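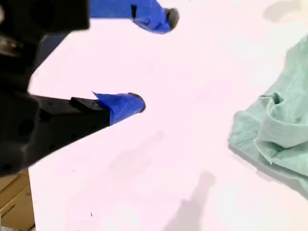

Did you ever find out why it wouldn't let go, a reader asked under my last post, or did you just stick more tape on it and hope? Fair question, and a little closer to the bone than I'd like, because there was an evening when more tape was exactly my plan.

So let me tell the whole thing properly. It's Saturday, the coffee is made, and I've been putting this post off for a week.

If you're new, the project is called Susov, and it is a robot arm that is learning (slowly, with a lot of patience on both sides) to pick up clothes from a white table and fold them. The arm is an Osman, bought used and shipped to me here in Eltau in a crate that took up most of the hallway. The gripper has two parallel fingers with gray tips, and there is blue tape wrapped around both fingers. I like the blue. It shows up nicely against the table, and I can tell at a glance which way the fingers are pointing even when I'm across the room with my glasses off.

The trouble came on cycle 2,596. The arm came down on a sweatshirt, closed, lifted, carried it over, lowered it and opened its fingers. All fine, all as usual. Then it backed away, and the sweatshirt went with it! The fingers were wide open and one sleeve was still hanging on by the cuff, and the arm carried on to its rest position as if everything had gone beautifully. It dragged the sweatshirt over the edge of the table, the body of it caught on the corner, and for a second or two the cuff stretched out longer than any cuff should. I hit the stop button. The arm stopped, I'm glad to say, and I stood there with my hand on the button for quite a while after there was any need to.

My first thought was that the gripper hadn't opened all the way, so I spent the entire first evening on that. I opened and closed it by hand from the Bravitz controller, I measured the gap, I read through the log, I took off the cover and put it back on. Nothing wrong anywhere. The fingers opened exactly as far as they were told to, every single time.

The next evening I did what I should have done first, and just ran my thumb along the fingers. A corner of tape had lifted on one of them, up where the wrapping ends and the black part begins. It was standing up like a little sail, sticky side showing, and there was a pinch of fuzz on it. A fuzzy knit will grab hold of that very happily. So the gripper had let go, and the tape hadn't.

Here's where the hoping nearly came in. I pressed the corner down, put a fresh piece over it and ran another batch, and everything went well, and I was pleased with myself for the whole of one dinner. Then I thought about the part that had been bothering me, which was that the arm kept pulling. It's supposed to notice when it's dragging on something. I set that up myself back in the spring! There is a pull limit in the controller, and I'd set it to 466 grams after a lot of fussing with a luggage scale and an old T-shirt.

I went and looked, and the limit was 700.

I'd love to tell you about some deep bug in Bravitz, but the story is duller than that. My 466 had been saved in the working settings, and 700 was still sitting in the startup file from my very first week, when I was using numbers I'd more or less made up. Any time I shut down cleanly, the working settings came back the next morning. Any time the power dropped, the controller read the startup file. We'd had a storm and a short outage a few days before the sweatshirt business. I reset the clock on the stove and never gave the robot a thought.

And even that isn't all of it, if I'm going to be fair. The limit was only being checked while the gripper was closed. I'd written it that way on the theory that an open gripper can't be holding anything, so what would there be to check? I can still remember feeling rather clever about saving that step.

What I've changed so far:

- The startup file and the working settings now both say 466, and the program reads the number aloud to me in the log before the first move of the day.
- The pull check runs all the time, fingers open or closed.
- After letting go, the arm backs off a very short distance and waits. If it feels any drag it stays put and beeps.
- I run my thumb over both fingers before each session, with the power off, and any tape with a raised corner gets cut away and replaced.

I also moved the stop button. It used to sit by the keyboard, and on the night itself I had to lean across the corner of the table to reach it, which put my shoulder a good deal closer to a moving arm than I want it to be. It's on the wall by the door now, at elbow height, and I have a second one on order for the other side.

The counter stood at 2,842 when I shut down last night. The beep has gone off a few times since the change, mostly over drawstrings, and once over a sock that I think had some static in it. I don't mind the beeping. I'd gotten so used to seeing the fingers open and taking it for granted that the clothes had been put down, and it's strange how long I watched that table without ever checking the one against the other.

To the reader who asked, then: yes, I found out, and yes, there is still tape on it. Several of you have suggested heat-shrink sleeves, and somebody else swears by cutting the fingertips off a gardening glove. I have the sleeves in a drawer and I'll try them when the current roll runs out. If you've used them on fingers with a stepped shape like these, please leave a comment and tell me how you got the sleeve to sit flat over the step, as my one attempt on a spare piece came out looking like a badly wrapped candy.

The sweatshirt's cuff has mostly gone back to its old size, by the way. I've been wearing it to rake leaves.

2020-11-07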